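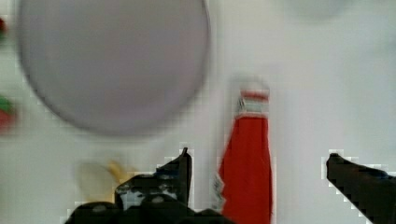
Wrist cam view, fingers either side of the red bottle. Yes, it's that blocky.

Apr 1, 2020

Quick one tonight, want to get this down before I forget what I changed.

So the grasp planner (Linomo, still calling it that) has been picking the wrong approach height on anything tall. Short stuff fine. Plates fine-ish. Bottles, no. I spent most of January blaming the depth estimate and rewrote half of it. Wasted effort, mostly. The depth was ok. The timestamps were garbage.

What was going on: the wrist camera stream goes through Zesinen, my little video relay, and Zesinen was stamping frames when they got decoded, and not when they came off the camera. With compression cranked up that adds a lag, and the lag isn't constant. I logged 357 frames last night and the worst ones were way behind the arm pose they got matched with. So the planner thinks the gripper is in one place, the picture is from another place, and the bottle ends up shifted. On a low flat thing you don't notice. On a tall thing right up close to the lens it matters a lot.

Fix is boring. Stamp at capture, carry it through the packet header, look up the arm pose by interpolating between the two nearest joint readings. 50 lines maybe, half of it error handling. Pose buffer was too short as well so I made it longer.

Second thing, segmentation. The mask for the red bottle kept getting a ragged edge and sometimes it would eat a bit of the gripper. Look at the compression up there, stair steps all along the dark fingers. The color model sees a fringe of gray and white down the left side of the bottle and can't decide who owns it. I tried smoothing the mask first. Bad idea, it rounded off the cap and the width estimate went off with it. What I have now:

- mask out the fingers first, from the known gripper geometry, with a 5 pixel margin
- then run color on what's left
- throw out anything pale near the cap, take the width from the red part only

Last one feels like a cheat but the red body is the only bit I trust. The pale band and the cap just melt into the background, which is pale too. Should of picked a darker surface to work on, I know.

Round things are still a mess. A big pale plate or lid or whatever on a pale surface gives me next to no edge, only that soft darker rim. The ellipse fit finds it sometimes. Other times it finds half of it and calls it a bowl. Not touching that this week.

Also the yellow thing. When a finger covers part of an object the tracker drops it and hands out a new ID once it comes back, so the log fills up with ghosts. I put in a grace period of 5 frames and the log is quieter. Probaly needs to depend on arm speed. Later.

Still to do:

- turn the bitrate up, obviously. Why did I leave it that low
- move the config out of the Shehu launcher, it overwrites my values on restart and I lost an evening to that
- replay tool for the old Zerinthorpe logs, they have the bad timestamps baked in and I don't know if they can be saved

Code is on the branch, not merged. Don't pull it yet, the pose lookup crashes if the buffer is empty at startup. I'll patch that tomorrow and push.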